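# Business personal property -- questions we keep getting

Updated 9/22/18. Brirdale Assessor's Office, counter 2. Will add more as they come in.

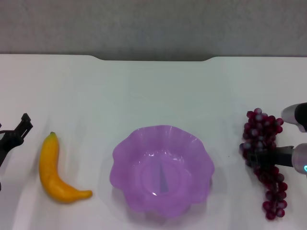
Personal property for tax purposes means the stuff a business uses that isn't land or building. Desks, registers, shelving, tools, signs, computers. If it can be unbolted and carried out, it's probably personal property and it goes on your form. Inventory is seperate. Things you hold to sell don't get listed -- so for a grocer, the banana and the grapes stay off, and the white table they're sitting on goes on. Same for a bowl, if it's used in the business and has no price on it. If it's for sale, leave it off.

## Who has to file?

Any business operating in town on the assessment date. Sole owners, partnerships, LLCs, corporations, people working out of a garage. Nonprofits file too, then claim the exemption on page 2. No automatic pass.

## I run it from home. Still me?

Yes, for the equipment. Only list what's used for the business. Family computer that does invoices twice a month -- list it at the share you use it for work. Half is half. Write the percent next to the item.

## Is there a minimum?

If everything you own for the business adds up to less than $2,000 at original cost, check the small account box, sign, send it back. No itemized list. You still have to send the form. A blank form with no signature is treated as not filed.

## When is it due?

November 15. Postmark counts. Drop box by the side door counts if it's in there before we empty it that morning after, so don't cut it that close.

## Can I get an extension?

One, in writing, before the due date. Email is fine. We don't take them by phone any more. Too many mixups.

## What happens if I'm late?

Flat $40 penalty, added to the bill. If we get nothing at all we estimate your property from similar businesses, and the estimate usually runs higher than what you'd have reported. You can still appeal but you'll be arguing against a number with no paperwork on your side.

## What cost do I put down?

What you paid, including freight, installation and sales tax. Not what it's worth now. Not what your accountant has left on the books. We apply the depreciation table ourselves, by year bought and type of item.

Bought it used? Put what you paid and the year you bought it. Got it free -- best guess of fair price, write "gift" next to it.

## It's fully depreciated on my federal return. Do I leave it off?

No. Most common mistake on the form. If you still have it and still use it, list it. The table has a floor and old items sit at the floor until you get rid of them.

## What about leased equipment?

Goes on Schedule C, with the name and address of the leasing company. You generally aren't taxed on it, they are, but we need to match it up. Copiers, coffee machines, card readers, postage meters. If your lease says you pay the property tax, send a copy of that page.

## Vehicles?

Licensed for the road, no. Taxed another way. Forklifts, golf carts, trailers without plates, yes.

## Software?

Whatever came loaded on the machine is part of the machine's cost. Anything bought seperately, leave off.

## I closed or sold the business.

Tell us the date and who has the equipment now. Sold it to the new owner, give us the name. Scrapped it, say so. If we don't hear we keep mailing forms and the penalties keep stacking up on an account that shouldn't exist.

## Can you show me how the math works?

Short version. Cost times percent good from the table gives you assessed value. That value times the rate gives the tax. If your assessed value comes out to $2,039, that's the figure the rate is applied to, we don't round it up or down. Your rate depends on the district -- Ernov Road and everything north of it is the outer district, the rest is town.

## I think my value is wrong.

Call first. Lot of these are a typo, ours or yours, and get fixed same day. If we don't agree, the appeal form is on the back of the notice. Bring reciepts or invoices. Photos help with condition but don't replace reciepts.

## Who do I ask for?

Leonidas Antoniadis, personal property desk. Real estate questions go to counter 1, please don't leave them with him.

Forms also at the Buko Street library, front rack.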